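About Us | Hutley Robotics Club

Who we are

The Hutley Robotics Club began with one borrowed classroom, a box of motors that mostly worked, and 7 students who stayed late because they wanted to see an arm pick up a cup. We're a good deal bigger now (210 members at the last sign-up, which still makes us a bit dizzy), and we're lucky enough to meet in a proper lab, with the green floor that every new member takes a picture of on their first evening. You don't need to know anything about robots to join. Plenty of us came in from art, nursing, accounting, or simply from down the hall where we'd heard the noise, and we would love to have you too!

What we do

Most of our year goes into a project we call Grurum. It's about hands, really: how a robot should reach for something, how tightly it should hold on, and what it ought to do when the thing it's holding crinkles and slides around. We work with everyday stuff, the kind you'd find in anybody's hallway after a delivery, like cardboard boxes and plastic wrapping.

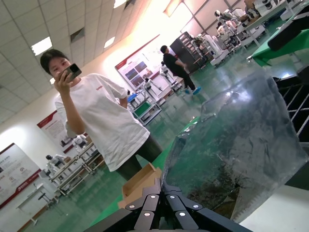

New members usually spend their first few weeks in pairs, one at the laptop and one near the robot, and then they swap. We take a lot of notes and an awful lot of phone videos, and on the last evening of the month we sit down with snacks and watch the best and worst of them together. The worst ones are more popular, and we learn more from them anyway. So far Grurum has 2476 recorded tries in its logbook, each with a line or two written by whoever was there, and some of those lines are very funny.

If you'd like to read more about how a typical evening goes, our members keep a journal, and the latest entry is a good place to start.

From the club journal: An Evening with Plastic Wrap
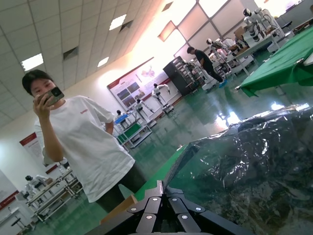
4 min read

Anyone who has wrestled a sheet of plastic at home knows it never lies the same way twice, and it's no kinder to a gripper. It shines, it folds over on itself, and every little wrinkle throws back the ceiling lights. We set up at five, argued cheerfully about where the fingers should close first, and were still at it when the building got quiet. (Continue reading in the journal)

Competitions and visits

Each May we take a team to the Travolmont Challenge, where student clubs bring a robot and a task of their own choosing. Last time we packed everything ourselves and forgot the extension cords, so there is now a checklist taped inside the lab door.

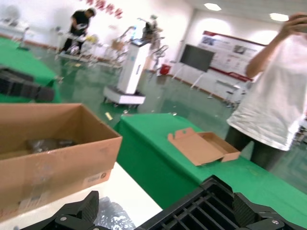
We also open the lab to local schools twice a term, and those afternoons are some of our favorites. Children ask wonderful questions, and they're very patient with a slow robot, more patient than we are, some days. Our travel and spare parts are paid for in large part by the Naseri Fund, and we're very grateful for it.

Come and say hello

Drop in any time after five during term, or write to us through the contact page. Wear shoes you can stand in for a while, and bring a friend if you're shy about walking in alone.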